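ustau-bench

Build notes and data card for a two-arm tabletop rig put together in a shared workshop. The repository holds the mount drawings, the recording scripts, and the episodes collected so far.

Maintainer: Fathima Saha
Status: working, still changing. Drawings last revised in February.

Contents

mounts/ - printable files for brackets, clamps and camera housings
record/ - teleoperation and logging scripts
episodes/ - recorded runs, one folder per run
calib/ - camera and joint calibration, one file per rebuild
zerouali/ - config files for the Zerouali logger

Hardware

Two arms from the Argate kit, one on each side of the table, facing inward. The kit firmware is stock except for the gripper current limit, which was lowered to 255 in the servo register after a finger plate bent. Do not restore the default value unless you have spare plates.

The enclosure is black fabric on all sides we could reach. The workshop has windows and a shared ceiling light on a motion sensor, and early runs showed brightness jumps whenever someone walked to the sink. With the fabric up and our own lamp on, exposure can be locked.

The table frame is metal. Brackets and clamps are printed in light gray and can be swapped without removing the arms. Overhead cables are kept under tension so they stay out of the reach of either elbow. Check the tension before each session. A slack cable will show up in the fixed view and can catch on a wrist housing.

Task set

Objects are household and toy kitchen items, chosen for size and color contrast. The white sheet marks the area that both grippers can reach with the fingers pointing down. Other items stay on the table during a run as clutter and are not logged.
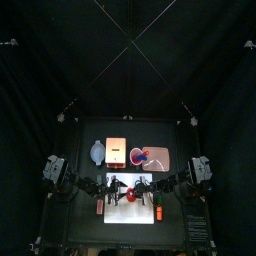
Fixed camera view, both grippers over the sheet at the red object.

Each run starts from the home pose. The operator drives both arms with a pair of Nurska leader handles and ends the run with the foot switch. Runs stopped by the software joint limit are kept, with the flag limit_hit set to true.

Recording format

Joint positions, gripper opening and motor current are logged at 20 Hz. Camera frames are stored as separate files with a shared clock. Expect small gaps in the wrist streams when the USB hub is warm. The loader fills a single missing frame with the previous one and drops the run if two in a row are missing.

Size

episodes/ holds 770 runs. Of these, 300 were recorded before the wrist housings were reprinted, and they need calib/old.yaml. Mixing the two groups without the matching calibration gives a steady offset at the fingertips - easy to mistake for a bad policy.

Known problems

The right arm sags slightly at full reach. Shoulder offset is corrected in software, not in the mount.

The black fabric moves when the workshop door opens. Do not use it as a static background for segmentation.

Object positions are not measured. Only the start frame of each run is available as a reference.

To do

Add a strain relief for the wrist camera leads.
Move the left base mount to the new bolt pattern.
Write a check script that compares the start frame against the calibration frame before recording.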